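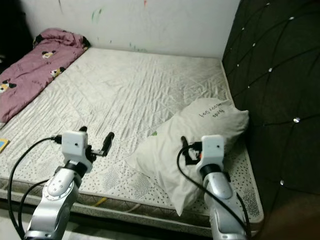

Making the Bed: A Study of Four Ways to Dress a Mattress in a Small Room

Project report, Domestic Environments course, spring term
Project group Kallio

1. Why beds

Our first proposal was about kitchens. So were the first proposals of every other group, and the course staff asked for a volunteer to move. We lost the draw on a Tuesday and came back the next week with beds.

The subject is better than it sounds. Most people in our class make a bed badly every day of their adult lives, or have given up on it, and there is very little written for someone who has to do it in a room where one side of the mattress is against something. Advice videos assume a bed standing proudly in open floor with a person on each side. We wanted to look at a bed as people have it: a wall at one end, a heavy tufted headboard that can't be shifted without a conversation, and bedding that belongs to more than one age group.

2. Questions

We set out to answer two things. Does the order in which the layers go on change how long the job takes? And does starting from a fully stripped mattress save time compared with straightening what is already there?

A third question, whether any of it matters, was struck out by our supervisor.

3. Setup

The test room was a bedroom in a family apartment, used with permission and returned in better order than we got it. The mattress has a quilted top with a fine diamond stitch. Quilting like that grips a sheet, so a sheet pulled across it tends to bring the wrinkles along for the ride. The wall behind has been drawn on in several colors. We left it alone, having no research question about walls.

For bedding we used one fitted sheet, one flat sheet, a blanket and a pillow. The fitted sheet was a Folano, bought new for the project and washed once. The flat sheet was a Saron, older and softer. The blanket came with the room and has panda-like faces printed on it, and it scored higher than anything else in the comfort survey we weren't supposed to be running. The total budget was 950 kronor, of which 359 went on the fitted sheet. The rest is accounted for in the appendix, apart from the coffee.

4. The four methods

Method A, corners first. All four corners of the fitted sheet go on before anything is smoothed.

Method B, far side first. Both corners on the hard-to-reach side are done, then the sheet is drawn toward the person.

Method C, diagonal. One far corner, then the opposite near corner, then the other two.

Method D, straighten only. Nothing comes off. The existing layers are pulled flat and the pillow is put back where a pillow goes.

We made 18 timed runs in all. The clock started with a hand on the bedding and stopped when the person making the bed said "done." This turned out to be a weak definition. Some of us say "done" very easily.

5. Results

Method D was the fastest, to the surprise of no one who has ever had guests on the way. It was also rated worst for appearance, and in two runs the judge asked whether we had started yet.

Among the full methods, B came out ahead. Getting the awkward side over with while you still have slack in the sheet seems to be most of the trick. Method A did well until the last corner, which came up short every time and had to be negotiated with — usually by losing the first corner again. Method C has a loyal following online and we would like to speak to them.

The order of the upper layers made less difference than we had hoped. What cost time was laying a folded blanket along the side of the mattress and then having to work around it. Moving it to a chair took a few seconds and saved a good deal of muttering.

6. Problems

We used one room and one mattress, and the people making the beds also wrote the methods. Everybody got faster with practice, and since Method B was run last, some of its lead may be just that. The timing sheets were kept in a Jurier notebook that spent one night in the rain, so three entries were read back by agreement.

7. Further work

A second round should shuffle the order of the methods and use people who don't know what we are hoping for. We would also like to try a duvet cover, but the group has asked for a vacation first.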